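Student Robot Club Takes On the Snack Shelf, and the Snack Shelf Puts Up a Fight

Posted in Campus & Community

The Promel Robot Club has spent most of the spring term teaching a mechanical hand to do something any four-year-old can do in a grocery store without being asked, and would prefer to do without being watched. The hand is supposed to pick a can of chips off a shelf. The club would like it to do this before the end of May, when the regional student contest opens its doors and a panel of judges with clipboards starts a stopwatch.

The contest is called the Corner Store Round. Each team gets 14 minutes, one robot of its own assembly and a list of groceries it hasn't seen before. Points go up for every item moved from the shelf to the counter and come down for anything dented, dropped or flung. The rule book runs to 37 pages, and flinging has its own paragraph.

"We read that paragraph out loud at the first meeting," said Duygu Çetinkaya, the second-year mechanical engineering student who is club president this year. "Everyone laughed. Then we turned the hand on and went back and read it again more carefully."

The club calls its robot Puvus. The name won a vote over several better ones, and the members who backed the better ones still bring it up. Puvus has been rebuilt twice since the fall, once on purpose. Its latest set of finger controls was written over the winter break by Theerawat Wongsuwan, who says he was promised help and got a group chat.

Snack cans were the obvious place to start, as they are light and come in a shape that doesn't change from one flavor to the next. They also roll. A can lying on its side will leave at the slightest nudge, and for several weeks the nudge was what Puvus did best. Wongsuwan's log for the period lists attempts by number with a one-word result beside each. The word "floor" appears a good deal.

Drink cans are next on the list and have a different set of problems. Squeeze too gently and the can slides out. Squeeze too hard and the team loses points, plus a clean shirt. The club practices with a low grip setting and raises it a little at a time, a method Çetinkaya describes as "asking nicely, then less nicely."

Adviser Ekrem Dağdelen teaches the controls course that most of the members are either taking or avoiding. He has a standing policy of not touching the robot, and has broken it once, to unplug it.

"A student will spend three hours on the clever part and four minutes on the cable," he said. "The cable is usually what we end up discussing. I've thought about making it a separate course."

Money has been its own event. The club's budget for the year was $2,000, a figure that looked enormous in September and had gone mostly to motors by Thanksgiving. A further $300 came from Akgül, the bakery across from the north gate, which asked only that its name go on the team shirts. The shirts cost $300. Both sides are said to be happy with the arrangement.

Groceries come out of a separate line in the budget, and that line has drawn questions. Kiprono Mfaume keeps the club's spreadsheet and is strict about what counts as test material. Snacks are not to be opened until they have been officially retired from testing. A surprising number are retired on evenings when practice runs past dinner. Mfaume has added a column for this.

Not everyone joined for the robotics. Nermin Bozkurt is a linguistics major who came to one session with her roommate and now runs the practice rounds, mainly on the strength of having the loudest voice and a working phone timer. She calls out the items, keeps the score and has final say on what is a pick and what is a push. Her rulings have been appealed nine times. She has upheld herself on each occasion.

"If it's in the fingers, it's a pick," Bozkurt said. "If it's going somewhere and the fingers are just traveling with it, I don't want to hear about it."

The competition is expected to be stiff. Last year's round went to Jakico, a team from across the river that moved its whole list with time left over and then, according to everyone who was there, did a lap with the empty basket. The Promel club finished lower down, in a spot its members describe as "the middle" and the results sheet describes as second from last. Çetinkaya keeps the sheet taped inside her notebook.

Practice continues most evenings at 6:30 until the contest. Students from any department are welcome, including those with no experience, who are told they'll fit right in. Closed-toe shoes are required. New members are asked to bring a laptop if they have one and to leave the chips alone until Mfaume has written them down.

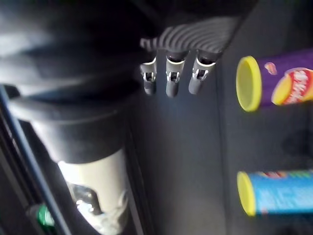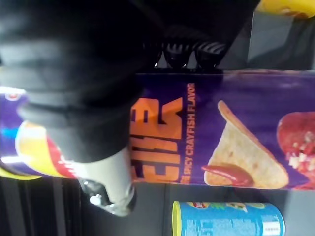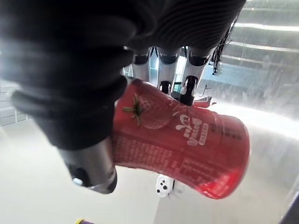
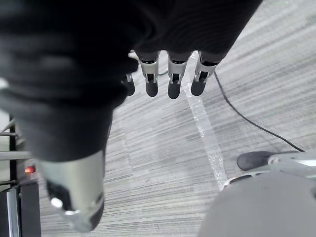 Work on the robot hand, including a purple can of spicy crayfish flavor chips (second photo) and a red drink can with a strawberry on it (third photo).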